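So I finally dealt with the shelf by the back door. If you've been to our house you know the one. Gloves, dog leash, three kinds of tape, a bag of birdseed with a clothespin on it, mail from people who want to sell us windows. Every time I needed a pen I had to move a scarf, and every time I moved the scarf something fell behind the radiator.

What pushed me over the edge was losing the spare car key for the second time since Christmas. It was in a mitten. I had looked in that mitten! Birdie Gallagher (my neighbor, longtime readers will remember the tomato situation) came over for coffee, watched me shake out every hat I own, and said, "You need a basket, hon." Birdie has baskets for everything. She has a basket for the smaller baskets. I used to tease her about it and I am now officially sorry.

I already had one, is the silly part. It was up in the hall closet holding Christmas ribbon and an extension cord, and before that I think it had towels in it, back when I was pretending to be a person who rolls towels. I took everything out, turned it over and gave it a good thump on the porch (so much glitter, why is there always glitter), and then went over it with the brush attachment on the vacuum.

I'd forgotten how much I like the thing. It's that deep chocolate brown that goes with pretty much any wood we have in the house, and it has a bit of a sheen to it. I always say wicker, but the strands have a synthetic look to me, so don't quote me if you're a basket purist. I bought it at a moving sale and there was no tag.
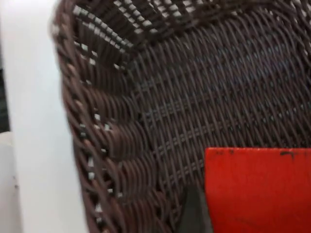
The chocolate brown basket, with that braided edge I love

The edge is really what sold me in the first place. It's chunky, like rope, and the side curves out a little so it doesn't look like a plain old box. The bottom is a much flatter weave. Little gaps along the rim let the light through too, and I have already been told by my son-in-law that this is "a dust feature." Thank you, Jordan.

About those gaps. A pen will find its way through any opening on this earth, so I cut a piece of leftover shelf liner for the bottom. I made a paper pattern first by pressing newspaper down into the corners and creasing it, and I'd really recommend doing it that way, because I went straight in with the scissors on my first try and ended up with a liner that would fit a shoe. The corners are rounded, so you want to trim a tiny bit at a time, drop it in, take it out, trim again. It took me most of a Sunday morning and two cups of coffee, but I had the radio on and I wasn't in a hurry.

Now for what goes in it. Leash, poop bags, one pair of gloves per person, the good flashlight, sunglasses, and the keys in a little tin so they can't wander. Mail is not allowed. Mail goes on the kitchen counter where I can glare at it. The birdseed went out to the garage in a coffee can with a lid (should have done that years ago, judging by the mouse evidence), and two of the three tapes went in the junk drawer. The scarf I gave to Goodwill. I never liked that scarf.

It's been a couple of weeks and so far, so good, although I did find a screwdriver and half a granola bar in there yesterday and I have my suspicions.

Next up is the hall closet, which is now full of homeless ribbon. Birdie says she has a basket I can borrow. If any of you have a trick for keeping curling ribbon from turning into one giant knot, please leave it in the comments, I've tried the toilet paper tube thing and it only made me mad.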